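Gripper stops short of closing on a bowl rim and reports a grasp anyway

Posted in: Arms and Grippers > Faults

I have a two-arm cell running kitchen handling tasks on a marble-pattern top. Software is Ponura, with Hotix grippers on both sides. Since February one gripper has had a fault I can't pin down.

The task is to pick up a bowl by the rim, one finger inside and one outside. Most of the time it works. On the bad runs the fingers start to close, stop with a wide gap, and the controller reports "object held." The arm then lifts with nothing in it, or with the bowl hooked on one finger, and that is how I lost a bowl last week. It dropped from over the edge of the counter and broke.

What I have checked so far:

Finger screws are tight. Cable at the wrist reseated, no change. Closing force is at the default. I swapped the fingers left to right and the fault stayed with the same gripper. The log shows motor current going over the hold threshold for 31 milliseconds just before the false report. The gripper has done over 4,000 cycles.

The inside finger goes in over the rim and the other one comes down on the counter side.

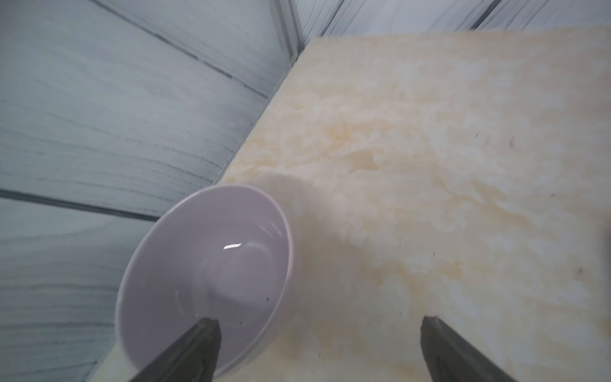
bodlow_bench
Check your approach height before you touch the gripper. If the outside fingertip is pressing on the counter when the close command goes out, it has to drag along the surface. The drag raises the motor current, and the controller reads that as contact with an object. I had the same false "held" on a Bodlow bench and spent two evenings with the gripper apart for nothing.

Raise the close position by 3 or 4 mm and run it again. If the false reports stop, it was drag. Also run it a few times in free air, well above the counter. If it still stops short up there, the problem is inside the gripper.

tm_grips
Sounds like a bad motor. I would just replace the whole gripper, they wear out.

qudah_line2
The free air test in the first reply is the right place to start, but don't stop there. I look after several of these on the Qudah line and there are two separate things to fix.

First is the mechanical side. At your cycle count the guide inside the gripper may be dry. Ours are cleaned and greased every 3,000 cycles. With power off and the fingers removed, move the carriage by hand through its full travel. It should feel the same all the way. If there is a tight spot, note where it is and compare it with the gap where the fingers stop. Ours had grit packed at one end of the guide — it took ten minutes to clean out.

Second is the check itself. Current alone should not be allowed to report a grasp. In Ponura you can require the finger gap to be inside a window as well. Measure the gap when the bowl is held properly and set the window a little to each side of it. Anything outside it should go to a fault and stop the arm before the lift.

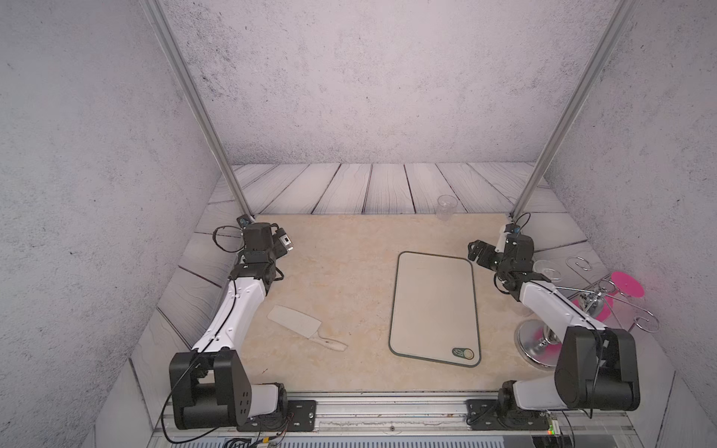

With two arms over one table, the fault on one side has to stop the other side too. Ours did not at first. One arm faulted and held still, and the other carried on with its next move and ran into it. We lost a wrist cable. Tie both to the same stop signal and test it with the table clear and the speed down.

Take anything sharp or breakable off the table while you are testing. Keep your hands out until both arms show stopped, even if only one of them is the one you are working on.

After we cleaned the guide and added the gap window, I ran 19 picks at low speed and then went back to normal speed. No false reports since. If yours comes back after cleaning, post the current log along with the finger position for the same period. The current by itself won't tell you much.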